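Malline Kitchen Opens Its Doors Again
2023-04-20

After a long winter of paint fumes and borrowed kettles, the shared kitchen at the Malline community hall is back in use, and neighbors have been dropping in all week to have a look (and, of course, to warm up their lunch!). The work came to $1650, most of it raised at last August's bake sale, where 133 pies were sold before noon.

"People kept asking me about the microwave – more than about the floor, which took us far longer," said Ylva Moen, who runs the Friday soup lunch. 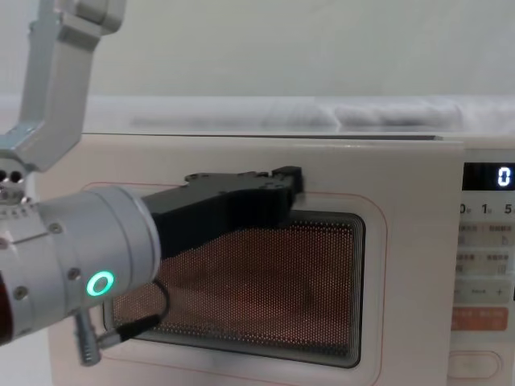

The off-white microwave in the Malline kitchen, with its thin pinkish-red line around the window.

Soup lunch starts at noon and seats 70. Teun Verbeke is taking names at the front desk until 6.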